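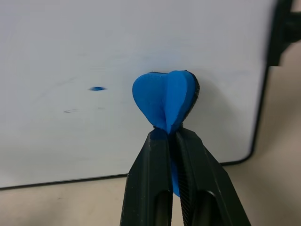

# Fillis opens whiteboard lending room in Talberg

**Talberg, March 29, 2021** - A room full of second-hand whiteboards opens to the public in Talberg this spring, and anyone who teaches, runs a club or simply thinks better standing up is welcome to borrow one. The Fillis Board Room, on the ground floor of the old Saarela print works, will lend boards free of charge for up to eight weeks at a time.

Fillis has been collecting unwanted whiteboards from offices and schools in the Vorkska valley for two years. The store now holds 600 of them, from lap-sized boards to the big wall boards that take two people and a van. Most came in with old marks on them. Shopping lists, seating plans, half a sum, a football score. Cleaning them up has become the heart of the project, and visitors to the new room will be able to try it for themselves at a long bench by the windows.

"I love a board with a bit of history," said Kaisu Miettinen, who started Fillis. "You get grey smudges that have been there for years and a little streak of blue that somebody missed, and it's still a perfectly good board. People throw them away because they look tired. Give it a proper clean and you want to write on it straight away!"

## Boards for every sort of use

Borrowers can choose from plain, lined and squared boards, and there is a small stock with music staves for choirs and bands. The smaller ones can be carried home on the bus. Larger boards can be delivered within Talberg and the villages on the Vorkska road, and Fillis will fix them to a wall if the borrower has permission from whoever owns the building.

Every loan comes with a cloth, pens and a printed card on looking after the surface. The card was written with help from teachers who tested the first boards last October, and it is refreshingly short:

- Wipe the board at the end of the day, while the ink is fresh.
- Use a soft, dry cloth or foam first. Try a damp cloth if marks stay behind.
- Go over permanent pen with a whiteboard pen, then wipe both away together.
- Keep scouring pads and gritty cleaners well away from the glossy surface.
- Tell us about scratches when you bring the board back. We won't mind.

Ghosting - the faint grey trace left when old ink has been rubbed out - is the thing people ask about most. Boards with light ghosting go out on loan as they are, with a note on the back, and many borrowers say they stop seeing it after a day or two. Heavier cases stay at the bench for a longer clean. A few have surfaces too worn to save, and these are turned over and covered with cork or felt to make pinboards.

## Bright shapes for the youngest borrowers

Families and nurseries have been some of the keenest early users, and the new room has a low corner set aside for them. Boards there are fixed at toddler height, and the shelves underneath are filled with soft foam shapes in strong colours. Hearts are the clear favourite. Children draw round them, press them flat, give them faces and carry them off to other parts of the room, and Fillis has already ordered more.

"We thought the pens would be the big draw," said Miettinen. "Then a little boy spent most of his visit holding a blue heart up against the board and drawing its family all round it. It had cousins. It had a boat as well. I've kept a lot of the plans we made for that corner, but I've made it bigger."

Parents and carers can drop in to the corner without booking whenever the room is open. Aprons are on the hooks by the door, and there is space for prams in the passage.

## How the room was paid for

The work at Saarela was paid for by 200 local supporters, who together gave 3000 euros towards shelving, lighting and the cleaning bench. The fitting out was done over the winter. The floor is the original one, sanded and oiled, and the print works' sliding doors have been kept, so the largest boards can go in and out without being tipped on end. That alone has saved a good many knuckles.

Fillis is still looking for donations of boards, especially small ones and any on wheels. Marks and missing pen trays are no problem. Boards with cracked glass can't be taken.

## Visiting and borrowing

The Fillis Board Room is in the Saarela building, Talberg, with step-free entry from the yard. New borrowers fill in a short form and need to bring something showing their name and address. Schools and clubs can reserve a set of boards in advance, and groups who would like to spend a morning at the cleaning bench should get in touch first so that enough cloths are ready.

**Press contact:** Kaisu Miettinen, Fillis, Saarela building, Talberg. Interviews and visits to the room before opening can be arranged on request.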